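Home | Projects | Build Log | Parts | Contact

3. Building the Hand-Held Gripper

We built the Mutotus gripper in the shared workshop at Clollolton over the summer term. The housing took 58 hours to print, and one finger had to be redone when a screw hole split. 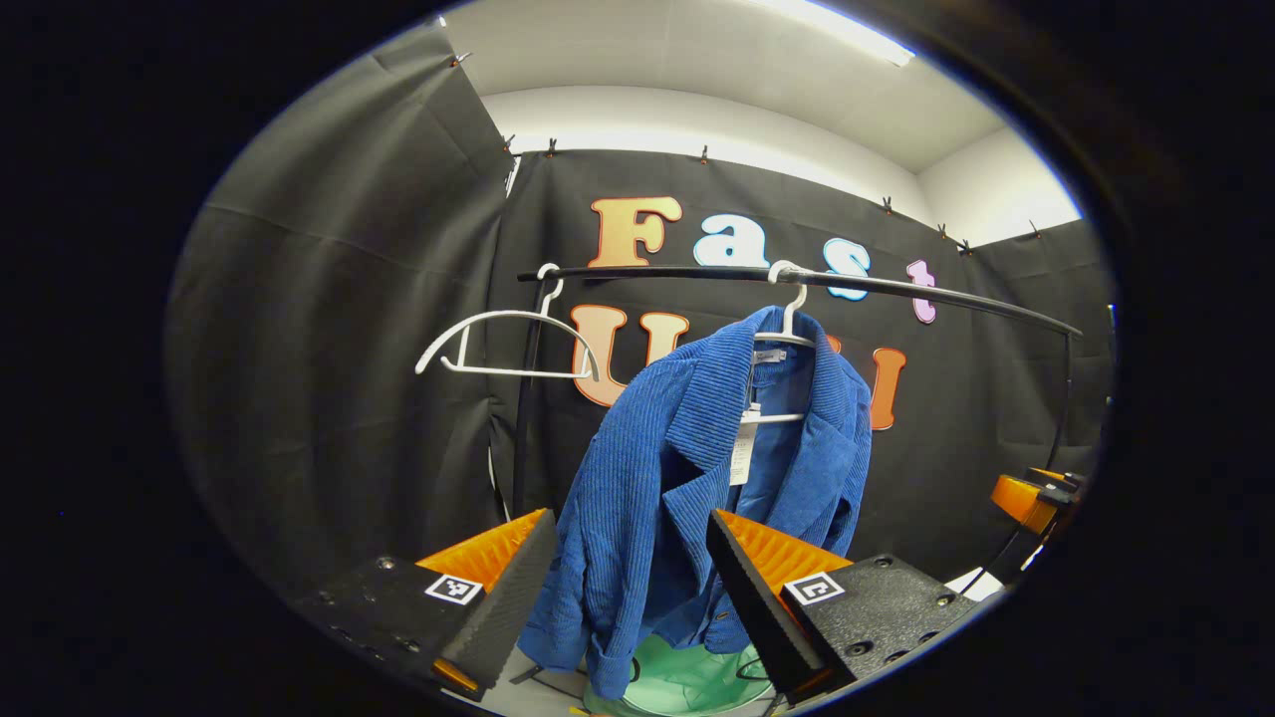 Clothes were the hardest test items. Thin shirts slid out of the first set of pads, which were smooth. We changed to ridged orange foam and put a marker on each finger so the software could track the opening. A thick garment such as the blue corduroy jacket needs the fingers wide apart before the approach. We logged 286 trials by August.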